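Tukside Corner Weight Scale Pads, set of 4

I've been setting up cars on these pads for long enough now that I figured I should sell them too, so here we go.
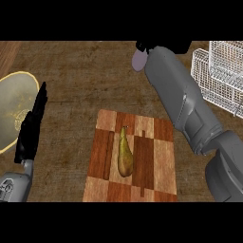
What you get

Four pads, four cables, the handheld display, a charger and a zip bag for the cables. The pads are numbered on the top and on the side, so you can still read them once a tire is parked on one. I also throw in a pack of blank setup sheets, the same ones I use in my own shop. Corner weights go at the top, then ride heights, cambers, tire pressures, fuel level and a big box for notes. Please use the notes box! Half my old sheets say things like "better" and I have no idea better than what.

Why I like them

My first set was a borrowed one with a display that drifted every time the shop door opened. You'd zero it, roll the car on, get a number you liked, roll it off and find the empty pad reading 3 pounds. These settle fast and come back to zero, and that's most of what I ask from a scale. The cross weight percentage shows on the same page as the four corners, so you can turn a spring perch, bounce the car and see where you've gone without poking through menus.

Radu Stoica ran a set all last season under his hillclimb hatchback. He started at 51 percent cross and the car felt fine turning left and lazy turning right. A couple of small turns on the perches got him down close to even, and he says it's a different car in the switchbacks. (He also put new tires on the same week, so take that as you like.)

Before you put the car on

Get the floor level first. I can't say this enough. If one pad sits low, you'll chase a number that belongs to your concrete. Use a long straightedge or a water level and shim under the pads with thin floor tile until all four agree. Mark the spots with paint so you only have to do it once.

Then:
Set tire pressures to what you run hot or cold, just be consistent.
Put in your usual fuel load.
Put the driver in the seat, or the driver's weight in sandbags.
Disconnect the sway bars at one end.
Straighten the wheel and tie it off.
Leave the brakes off and chock a tire lightly.
Bounce both ends and let it settle before you read anything.

The sway bar one gets skipped the most. A preloaded bar will hide a bad corner and then you'll adjust the wrong spring. Hook the bars back up at the end with the driver still in, and set the end links so they slide on with no force.

Roll-on ramps

The ramps are sold separately. Bogdan makes the ones I carry, 2 to a box, so you want two boxes if you plan to roll all four wheels on together. You can jack the car and slide the pads under, lots of people do, but the tires grab sideways when you lower it and you'll have to roll back and forth anyway to free up the suspension. Low cars with a long front splitter should ask me about the Lisatholm extension pieces before ordering, as the regular ramp is a little steep for them.

Questions I get a lot

Will they work for a kart? Yes, though the pads are bigger than you need, and Joelle Geagea, who runs a couple of karts out of her garage, likes a smaller set better.

Can I leave the car parked on them? Overnight is fine. Don't store it there all winter.

Do the cables matter? They're all the same length, so any cable goes to any pad. Match the number on the socket to the number on the corner and you're good.

What about recalibration? Send them back to me and I'll pass them along to Domnica Olteanu at Plamis, who does all of mine. March gets very busy with everybody waking up their cars, so send them earlier if you can.

Ordering

In stock most of the time. If the button says sold out, email me and I'll put your name on the next batch. Local pickup is welcome, just let me know you're coming so I'm not under something.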